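What Is a Contact Sheet?
By Yatziri Mendoza

Today many people take photos with a phone, and they see each picture at once. With a film camera it is different. The pictures stay hidden inside on a long strip of plastic, and you must wait until the film is developed.

When it is developed, the strip shows small pictures called negatives. In a negative, light and dark have changed places. A white cat looks black, and the night sky looks pale.

How can we choose the best picture if everything is the wrong way round? Photographers make a contact sheet. They go into a dark room with only a weak red light. They cut the film into short strips, lay them on special paper and put a sheet of glass on top. The strips must touch the paper, and from this comes the word "contact."

Then a white light is switched on for a few seconds. After this the paper goes into trays of liquid, and slowly the little pictures appear, all in one page.

My teacher, Jaqueline Figueroa, keeps her contact sheets in boxes in her studio in Halescombe. She has about 800 of them! She looks at each one with a small magnifying glass, and she draws a red circle around the pictures she likes.
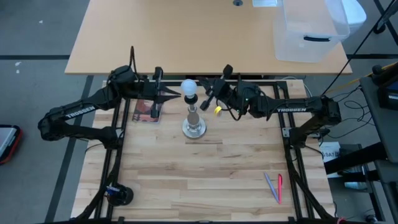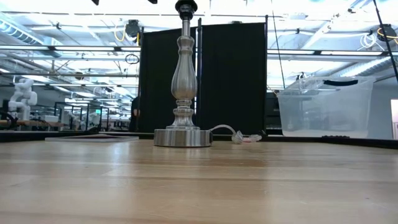
Sometimes she changes her mind. Last November she opened a sheet that was 21 years old and found a picture she did not circle the first time. Now it is her favorite.

Try it yourself: ask an adult to print 17 of your photos very small on one page. Take a red pencil and choose only two.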